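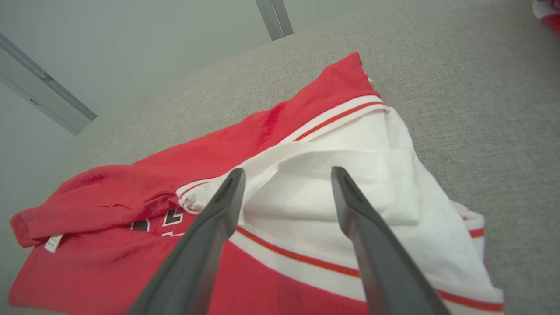
Getting a shirt folded well starts with how you set it down, and if you take nothing else from this section of the Furivik folding guide, please take that. Most of us drop a thing in a heap and start folding from whichever corner is handy, and then we wonder why the stack leans! A red and white garment lying rumpled on heathered gray fabric, with its little white label poking out from under a fold, is a perfectly good place to begin. The label gives you something to look for when you sort out which way the garment is facing.

Section 4: Folding tops with printing

By Traian Tudose
Updated July

1. Pick up the top by the shoulders and let it hang for a moment, then lay it face down on your folding surface.

2. Smooth it from the middle outward with flat hands. Go gently over seams and striped bands, which like to pucker.

3. Fold one side in toward the center, sleeve and all, and lay the sleeve back along the edge. Do the same on the other side.

Note: If one side comes out wider, open it up and try again now (it takes a few seconds, and you'll be glad of it later).

4. Bring the hem up to the middle, then fold once more to the collar.

5. Turn the bundle over and pat it flat. Any lettering on the chest should now be facing you.

Caution: Never iron directly over printed lettering. Turn the top inside out first, and check the care label for the right heat.

A drawer holds up to 7 folded tops standing on edge. Heavier ones are happier on a shelf, so see Section 5 for those.

Contents | Previous | Next | Care labels | Help

© Furivik. Contact us | Back to top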